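The Sandwich Years
Posted 02/12/2022 in Food, Complaints

I have eaten lunch at a desk for most of my adult life, and I would like some of those lunches back.

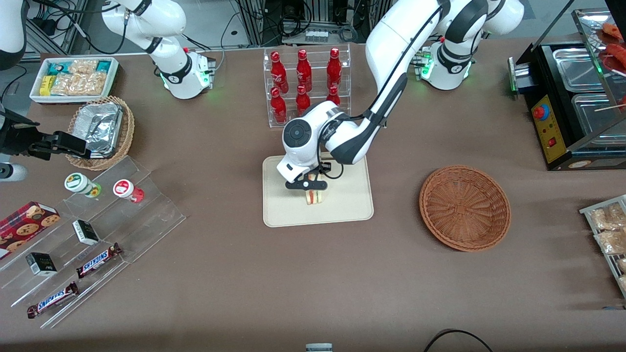
I started bringing my own lunch in November, after adding up what I was spending at the place downstairs. I won't give the figure. My wife saw it and went to stand in the yard for a while. The place downstairs is called Limico, and it sells a chicken wrap that costs what a shirt used to cost, and I had been buying one almost every day without ever once looking forward to it.

So now I pack. I own a lunch bag. It has a little mesh pocket on the inside for an ice pack, and I've become the kind of man who gets upset when the ice pack isn't in the freezer.

My father packed his lunch for his whole working life and never said a word about it. Same thing every day: ham, mustard, white bread, an apple, and a thermos of coffee that tasted like the thermos. I asked him once if he got tired of ham and he looked at me as if I'd asked if he got tired of his elbows. He worked at Draler until they closed the plant, and then he was home at noon and ate the ham sandwich there, standing up, at the counter.

I don't have his character. By the second week I was bored enough to start reading about bread on the internet, where people are very angry about bread. I read a post with 600 comments on whether you should butter both slices. I had opinions! I typed a reply and then deleted it, and I still think about it.

The trouble with a packed sandwich is the five hours between making it and eating it. Tomato is the main offender. A tomato at 7 a.m. is a fine thing and by noon it has moved into the bread and changed the locks. I tried packing the tomato in its own container and putting the sandwich together at my desk, but this means you are a man slicing a tomato next to a printer. Halina Pietrzak from billing walked by while I was doing it, slowed down, and kept walking. She has been extra nice to me ever since.

Things I've learned, for anyone else thinking of going down this road:

Lettuce goes in the middle, away from the bread. Everyone knows this except me until last month.

Egg salad is a decision you make for the whole office. In-ho Noh, who sits behind me, asked very politely if I was feeling all right.

Cutting it corner to corner makes it taste better. I can't defend this and I'm not going to try.

Leftover meatloaf, cold, on rye with too much horseradish, is the best lunch I've had in 6 years. I told people about it. I may have told too many people about it.

There's also the matter of the break room fridge. Ours is an old Imwood with a door that doesn't close unless you lean on it, and the shelves are full of things put there by people who have since left the company. One jar of pickles has the name Toon on it. Toon Wouters took a job in another state before they redid the carpet. I've thought about mailing him the pickles. I've also thought about eating them, usually at 3 in the afternoon.

The money part has worked, sort of. I was saving up to $70 a week, or I would have been, except that it takes a certain kind of mustard to keep me interested, and then it took a certain kind of cheese, and last week I bought a bread knife from the kitchen store next to the bank. It's a very good knife. My wife asked what was wrong with the old bread knife and I said it lacked feel. She's been saying that about things around the house ever since. The vacuum lacks feel. My driving lacks feel.

What I haven't fixed is the desk. I still eat there, with one hand, reading email with the other. My father at least had a bench outside the loading dock, and 2 guys to sit with who didn't talk much either. I walked around our building looking for a bench and found one by the back lot, facing the dumpsters, with a brass plate on it thanking somebody named Desmet. It was 38 degrees out. I sat down and ate half a turkey and swiss with my gloves on, and then a truck backed in and I had to move.

I'm going to try again in spring. Meanwhile, if anyone has a way to keep a pickle from soaking through rye, the comments are open.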